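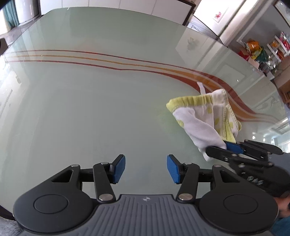 Workshop notebook, garment handling section
Stoltley site, January

Purpose of entry. To record the state of the folding work following the change in shift arrangements, and to set down matters raised by the finishing staff for the attention of colleagues at Grimano.

Background. Under the Gruletti program, small garments are to be folded by machine before bagging. Finishing staff have been reassigned for part of each shift to demonstrate folds with hand-held grippers. The recorded demonstrations are used to train the folding cell. The count stood at 1506 accepted demonstrations at close of work.

Garments. Small white items with printed spots and colored trim remain the most difficult class. The gathered waistband does not lie flat, and a narrow strap will readily fold under the body of the garment. Staff are reminded that the strap is to be laid out before the first fold is made. A demonstration in which the strap is trapped is to be marked and kept, not deleted.

Surface. Glossy tabletops are retained for the present. Cloth slides on glass more freely than on the bench mats, and several staff reported that the garment moves away when pinched at one corner only. Reflections also vary through the day. The Oyelaran group has asked that blinds and curtains be left as found, so that the recordings include ordinary room light.

Effect on staff. The following was noted at the 2 p.m. review.

Demonstration periods are limited to 90 minutes. The former practice of continuing to the end of the shift was withdrawn after complaints of sore wrists.

Pay grade during demonstration work is unchanged. Staff asked whether it should be. The question has been forwarded to Grimano and no reply has been received.

Experienced folders stated that they work more slowly with the grippers than by hand and did not wish this to appear in their output figures. It was agreed that demonstration time will be recorded separately.

Staff asked what posts will remain at the finishing tables once the cell is in service. The present plan provides for 6 inspection posts. The section is not in a position to confirm more than this.

Open items.
Revised fold card for strapped garments: draft with Oyelaran group.
Replacement finger pads: on order.
Written answer on grading: outstanding, to be raised again at the next review.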